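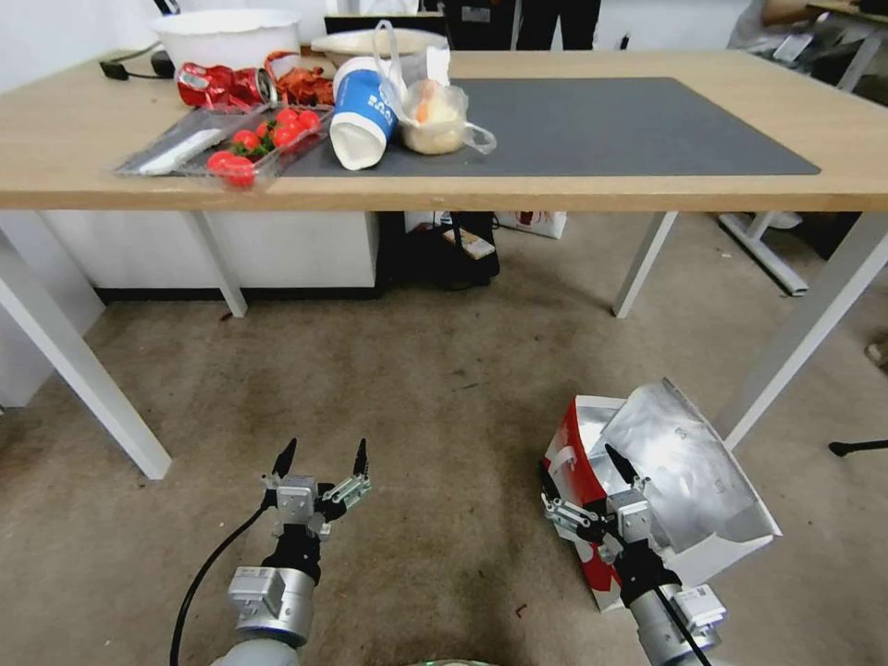

Moving from Stotuldale to Brarkham, worth it?

Home | Forums | Travel & Places | Log in

hbui_60
I grew up in Stotuldale and have a job offer in Brarkham. Rent would be 85 dollars more a month. Is the food any good there?

darcyd
I moved six years ago. Good noodle shops on Sedgwick Street, and the bus runs late. I wouldn't go back.

Shota M.
I disagree. The noodle places are overpriced and parking is terrible. I lasted one February and left.

darcyd
You lived by the stadium, Shota. Try the east side.

hieu_t
East side is fine but loud. The grocery on Ulludari Avenue has decent produce, cherry tomatoes included.

hbui_60
Thanks. I'm visiting next week and will look at two apartments on the east side.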